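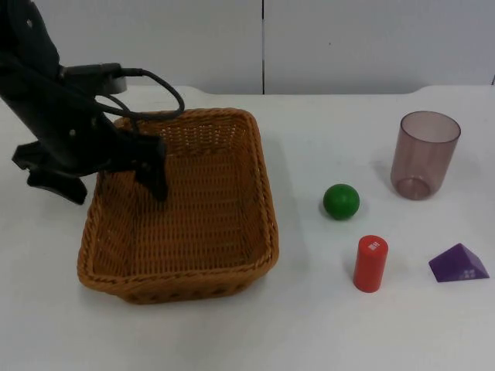

GRORNTON, April 2019 — The town market will stop giving out plastic bags in July, and the town has been discussing it with the calm usually kept for parking.

The market board approved the rule last week by seven votes to two, after a meeting that was scheduled for an hour and ran until the building's heat shut itself off. From the first market in July, stallholders on Ciltolard Street may not hand shoppers a plastic carrier bag, free or otherwise. Paper is allowed. So are cloth bags, string bags, cardboard boxes, backpacks and baskets, the last of which were mentioned so often during the evening that a visitor might have thought the board was voting on picnics.

Grornton last banned something at the market when it outlawed amplified accordion music. That rule passed without a single objection and is still spoken of with gratitude.

The bag rule has had a harder time. Mabli Sayce has sold potatoes, carrots and whatever else comes out of the ground near Pyo for longer than the market has had a roof, and she told the board that paper bags and wet carrots have never gotten along.

"You'll have people leaving a trail back to their cars," she said. "I'll just follow it and sell them the same carrots again."

She asked for an exemption covering root vegetables. The board asked whether the carrots could be dried first. There was a pause in the minutes at this point, recorded as a pause.

In the end there was no exemption for carrots, but there was one for raw fish and meat, which can still go into thin plastic wrap as long as the wrap has no handles. The fish stall was pleased. The cheese stall wanted to know where cheese stood, and was told that cheese stood with bread. Cheese has gone home to think about that.

## What changes at the stalls

Stallholders got a single sheet of paper with the new terms, and most of it is simple enough. Plastic carriers already bought can be used until the last market in June. After that they can't be given out, sold or, in a phrase that must have had a particular person in mind, "left where customers may find them."

A first slip gets a warning. A second costs $11, payable at the market office, which takes cash and checks and is open for the first hour of trading, when every stallholder is busy. Several pointed this out. The board said it would look at the hours.

Shoppers won't be fined for anything. Anyone who turns up with a plastic bag from home can fill it and carry it away in plain sight, though perhaps not with the old confidence.

The town is also putting a bag rack next to the main gate. People can leave clean cloth bags there for others to take, and the hope is that some of them will come back. A similar rack was tried with umbrellas a few years ago. The rack is still there.

Liudmyla Yurchenko runs the bread stall nearest the gate and will therefore be looking at the new rack for the rest of her working life. She spoke in favor of the rule and said her customers already manage fine.

"Half of them put the loaf under one arm," she said. "They've been doing it for years. The other half bring a basket and then tell me about the basket."

She did have one complaint, about cost. The paper bags she uses for rolls have gone up twice since last summer, and she expects them to go up again as soon as the supplier in Sovum reads this article. Her rolls will stay at the same price for now. The size of the rolls did not come up.
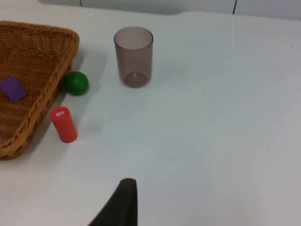
## The petition

A petition against the rule collected 3,430 signatures, an impressive number for a town of Grornton's size and a more impressive one for a sheet that hung inside a single hardware store. The board accepted it politely and then noticed that a good many signers had given addresses in Sovum, which has its own market and, as of last fall, its own bag ban.

The hardware store's position is that people in Sovum have opinions too. The board's position is that they can have them in Sovum.

Supporters of the petition say the rule is hard on anyone who stops at the market without planning to, which is how a lot of people in Grornton buy plums. They would have preferred a small charge per bag. The board had considered a charge and dropped it when the stallholders asked who would keep the money and all seemed to have the same answer in mind.

There was also a letter, read aloud in full, from a resident who saves every plastic carrier she is given and wants to know what she is supposed to line the bathroom trash can with now. The board thanked her for writing. She was in the second row and said that wasn't an answer.

## Other towns

Sovum's ban went through with less noise. Its market is smaller, and it gave every household a cloth bag with the town crest on it in the week the rule began. Those bags now turn up all over Grornton, where they are admired and resented. Grornton will not be printing its own. The board looked at one quote, for a bag in unbleached cotton with a drawing of the market roof, and decided that residents probably had bags.

Pyo has no ban and no market, and was not consulted.

Traders who work both towns say the first month in Sovum was awkward and the second wasn't. People forgot their bags, bought less, grumbled and then remembered their bags. The egg seller noticed no difference at all, eggs having come in boxes for some time.

The board will go over the rule again once the summer season is finished. Mabli Sayce has already asked to speak, and has asked that the carrots be listed as a separate item. 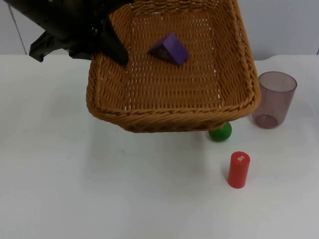
**Can I still get a bag at the market if I forget mine?**

Most stalls will have paper bags, and each stallholder decides whether to charge for them. There will also be cloth bags on the rack at the main gate, provided someone has left any.

The market office is taking written comments through the end of June. Comments about the accordion rule should be sent separately.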